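Tips for recording good folding examples at home

Filed under: Laundry, Workshop
2022-07-11

I have spent most of my evenings since May teaching a pair of robot arms to handle laundry, and I am enjoying it far more than I expected to! The work is simple to explain. You guide the arms through a job by hand, the computer saves what the cameras and joints were doing, and after enough rounds of that the learning software has something to copy. Each saved round is called an episode. My set stands at 2,769 episodes, and an awful lot of them are fleece.

These are the household-sized lessons I wish I'd had on a card above the table when I began. If you fold washing and you own a lint roller, you already have half the skills.

Start with something thick

Fleece is a lovely first cloth. It stands up in a fat ridge when you pinch it, so the fingers have something to close on, and it doesn't slither away like a lining fabric or a satin pillowcase. I wasted a fortnight on thin tea towels before Bence Magyar, who got me into all this, told me to go and find a blanket. He was right, and I had a clean episode that same night.

Pinch a fold, never a flat sheet. Come in with the fingers open, one either side of a raised bit of cloth, and close gently. If the cloth is lying flat, push it along the table first so it rucks up, then go in.
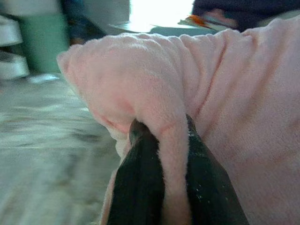

Pink fleece held between the two fingers, with the fold standing up above the grip.

Keep your grip shallow to begin with. A deep grab feels safe, but it drags in layers you didn't want, and then you are folding a lump. I aim for the depth I'd use between my own finger and thumb when picking a sock out of the basket.

Brush the fingers

Fleece sheds. It sheds on the table, on your jumper and most of all on the gripper fingers, where it shows up beautifully against the black. I wipe mine with a barely damp microfibre cloth after every 12 episodes and let them dry before carrying on. Sticky rollers work too, but check that no glue is left behind, as a tacky finger won't let go cleanly and you end up recording a little shake at the end of every release. I had a whole evening of those shakes. The software learned them perfectly, bless it.

Wash a new blanket twice before you use it, without softener. The first wash gets rid of the worst of the loose fluff and the second gets rid of what the first one stirred up. Clean the filter afterwards!

Slow hands, steady hands

Move at the speed you'd use to carry a full mug of tea. Quick moves smear the wrist cameras, and a smeared picture doesn't tell the software much about where the edge of the cloth has got to. Some blur is bound to happen on the long swings across the table, and that's fine. What you want is a calm half second just before the fingers close and another just after they open.

If you lose your place, stop and think with the arms still. But don't stop for long. A pause in the recording is a pause in the lesson, and a robot that has watched you dither will dither too. If I need longer than a couple of breaths, I bin the episode and start again.

Let it miss, then let it recover

For the first few weeks I threw out every episode where the cloth slipped. Big mistake. The trained arms were splendid as long as everything went well, and completely lost the moment a corner dropped. Now I keep the slips, provided I go back and pick the corner up properly in the same recording. I even set some up on purpose: drop the corner, open the fingers, back off a little, come in again. Those episodes have done more good than any of my tidy ones.

Don't keep the ones where you give up halfway. A half-finished fold is worse than none.

Mess up the start

It's very tempting to lay the blanket out the same way each time. Your back likes it and so does your sense of order. Fight the urge. Pick the cloth up by a random spot, let it fall, and begin from whatever you get. I use 4 starting styles and swap between them: dropped in a heap, spread out crooked, hung over something, and bundled with the label side in.

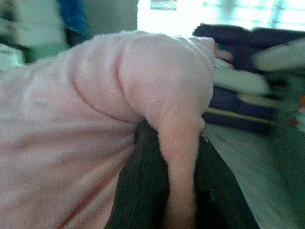
The hung-over start needs a bit more care than the others. The weight of the loose end wants to pull the rest down after it, so take hold near the top and lift before you draw it sideways. If you pull sideways first, the whole thing slides and you're back to a heap. When lifting with both arms, wait until both sets of fingers have closed properly. I say "both" out loud, which amuses the rest of the house no end.

Leave other things about, too. Navy clothes, bits of bedding, whatever is waiting its turn. A spotless table is pleasant to look at but no real laundry day looks like that, and I want the arms to cope with mine. Change the clutter every session so the software doesn't take a particular pile for a landmark.

Light

Daylight is gorgeous and a nuisance. A window behind the table can wash out the top of the picture, particularly in late afternoon. I don't shut it out altogether, as I'd like the arms to work at any hour, but I do mix my sessions: a batch in the morning, a batch with the curtain half drawn, a batch under the lamp in the evening. Pale cloth against a pale table is the hardest case, so put plenty of that in.

Names and notes

I name my batches so I can find them again. Wirden is all fleece, Nelora is towels, and Etberg is the odds and ends basket. After each session I write one line in a notebook: cloth, starting style, light, anything odd. "Fluff on right finger" has appeared more times than I care to admit.

Next on my list is a fitted sheet. I've had 2 goes so far and both ended in a knot, but I've got a fresh one in the wash and a free evening tomorrow, so wish me luck!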